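Ornum Linen Handling Set, README

Contents
1. What is in the set
2. Where the work was recorded
3. What changed for the staff
4. Files
5. Known gaps
6. Use and contact

1. What is in the set

172 recorded runs of a two-armed robot handling laundry at Ornum, a guest house and conference center in Lasthorpe with its own linen service. Along with the runs come shift notes written by the laundry staff and a set of interviews done before and after the robot started. The interviews and notes are the reason we put this out. There are plenty of robot recordings around and not many that come with the words of the people on the same shift.

Written by Siv Tveit and Valter Hedlund. Staff are named only where they asked to be.

2. Where the work was recorded

All runs are from one room next to the laundry, on the day shift, between 7 a.m. and 3 p.m. Staff call it the sorting room although most sorting still happens next door. The robot works from a basket and has to get by with the seating and wall panels where they are. We did not clear the room or repaint anything for the recordings.
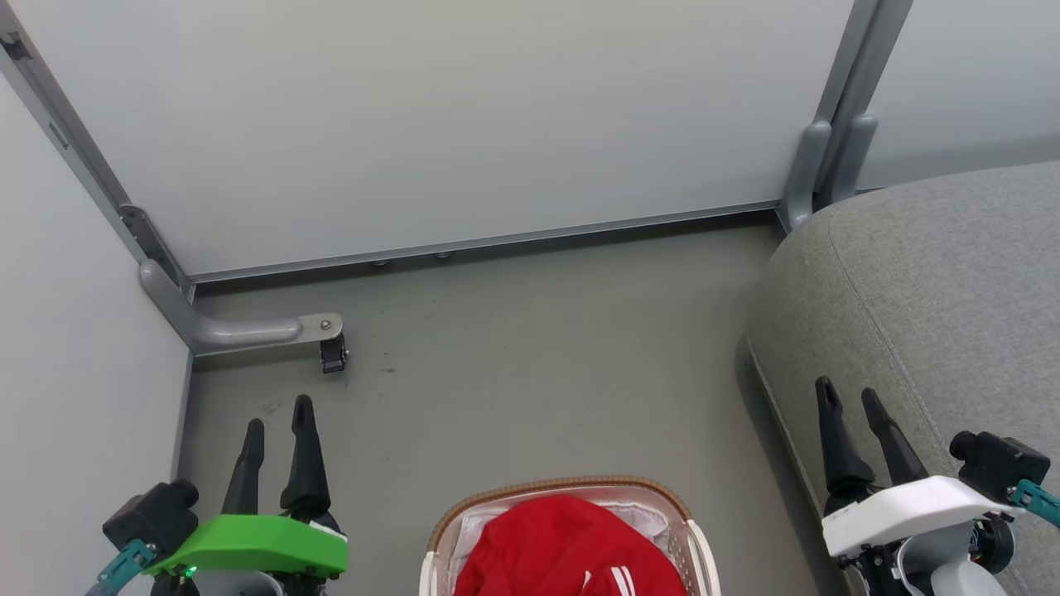 Tuva Lunde writes in her shift note that the basket is the part of the job she was glad to hand over and also the part she misses. Carrying it up the corridor was when she talked to people. Now she goes up the corridor only when the robot has stopped, and then she is in a hurry. She asked us to keep that note in the set and we have, as note 14.

3. What changed for the staff

Before the robot, four people shared the carrying, sorting and folding and swapped every couple of hours. After it came in, one person per shift was given the robot to look after. The plan from Løken, who did the installation, was that this would take a few minutes an hour. In the shift notes it takes a good deal more than that during the first weeks and settles down by June, though it never gets as low as planned.

Nobody lost their job. Two people had their hours moved, and one of them, Oda Halvorsen, says in her interview that she would have liked to be asked first. Lifting complaints went down. Complaints about being interrupted went up. Both are in the notes as written, with no scoring added by us.

Pay is not covered. The staff discussed it with Ornum separately.

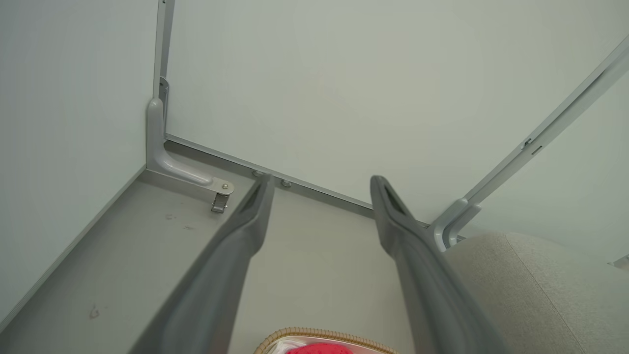
The wrist recordings were the ones the staff asked to see, and they turned out to be useful for training. A person standing behind the robot can't easily tell what it is reaching for. From the wrist they could see how little room the fingers have where two walls and the floor come together, with the bracket and its bolted plate right there. After watching a few of these, Tuva Dalen rewrote the stop rules so that whoever is on shift may pause the robot near a corner without logging a fault. Before that, a pause counted against the daily figures and people put off pressing the button.

4. Files

runs/ holds the recordings, one folder per run
notes/ holds 300 shift notes, typed up from paper, spelling left alone
interviews/ holds transcripts, before and after
events.csv has 1,834 rows, one for each time a person stepped in, with a reason code
codes.txt explains the reason codes

Version 2 fixes the reason codes for pauses, which were mixed in with faults in the first release.

5. Known gaps

No night shift. One site only. The early notes are thin and several were written at the end of the day from memory. Reason code 7 ("other") was used too much.

6. Use and contact

Free for research and teaching. Do not use the notes or interviews to rate individual workers. Questions go to Siv Tveit at the Skokley office.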